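Week 6 – Care Labels, Shrinkage and Other Broken Promises

Reading for Monday: the Costigan packet, pages 1 to 20. Yes, the tables too.

Last week we got as far as cotton and why it shrinks. Short version: the yarn was stretched when it was knitted or woven, and hot water lets it relax. Your shirt is going home. You just happened to be wearing it.

Terms you need

Relaxation shrinkage – the first few washes, mostly. Cotton and linen are the usual offenders.
Felting shrinkage – wool only, for our purposes. The scales on the fibers lock together and do not unlock, whatever the internet says about hair conditioner.
Residual shrinkage – what is left after the mill claims to have dealt with it.

Working out shrinkage

Original length minus washed length, divided by original length, times 100. If a length of cloth measured 455 mm before washing and 435 mm after, it lost 20 mm, or 4.4 percent. Measure along the warp and the weft separately. Every year somebody averages them and hands in a very tidy wrong answer.
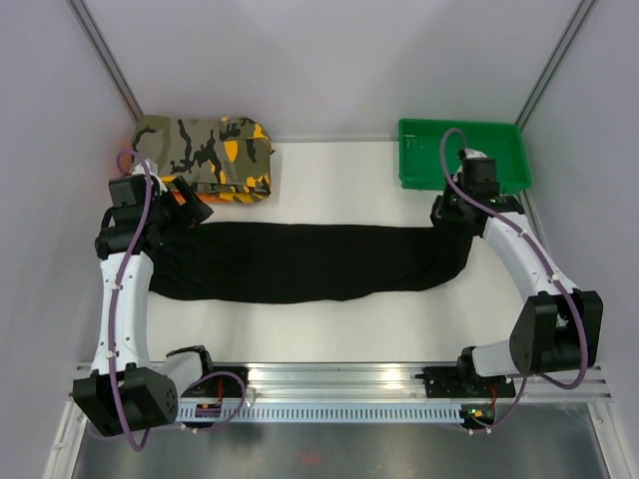 Lay the cloth flat and let it rest before you put a ruler near it. A tugged sample will give you any number you like, and the number you like tends to be zero.

For the homework, compare the Fanska and Pumau labels in the packet. One says "wash warm," the other says "wash with care," and only one of these is an instruction. Half a page is plenty. Bring an old sock to class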